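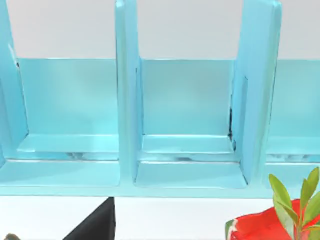 Para Nkechi Ugwu, o primeiro robô de uma turma deve ser aquele que se pode deixar cair mil vezes sem chamar o técnico, e foi com essa ideia que o clube de robótica de Brurkstead começou o ano dentro do simulador. Concordamos com ela, e este capítulo segue o mesmo caminho.

CAPÍTULO 4
Arrumar a estante: o primeiro projeto em simulação

Nos capítulos anteriores você moveu um braço no ar, de um ponto a outro. Agora ele vai ter de guardar coisas! A tarefa parece modesta: pegar um objeto sobre a bancada branca e deixá-lo num dos compartimentos da estante azul-clara. Mas nela cabe quase tudo o que estudamos até aqui – referenciais, planejamento de trajetória, detecção de colisão – e ainda sobra espaço para errar bastante.

O clube batizou o projeto de Obi. Na primeira semana, a equipe rodou 1370 tentativas e concluiu 273. Chinyere Adeleke guardou o registro de todas, e é com esses dados que vamos trabalhar na seção 4.3. Repare, quando chegar lá, em quantas falhas envolvem as divisórias verticais: um caminho em linha reta até o fundo do compartimento é tentador e quase sempre passa perto demais de uma delas.

Os objetos também dão trabalho. Um ramo de folhas finas e pontudas pede uma pega bem diferente da que serve para um corpo rígido, e o seu programa terá de escolher entre as duas.

Ao final do capítulo, você deverá ser capaz de:
– definir o referencial da estante e o de cada compartimento;
– planejar uma aproximação pela frente e outra por cima;
– comparar duas estratégias de pega com base em 80 tentativas de cada.

Antes de começar
Abra a cena do capítulo no simulador e mova a câmera à vontade. Desenhe no caderno, à mão, o trajeto que você faria com o próprio braço. Guarde o desenho, vamos voltar a ele na seção 4.2.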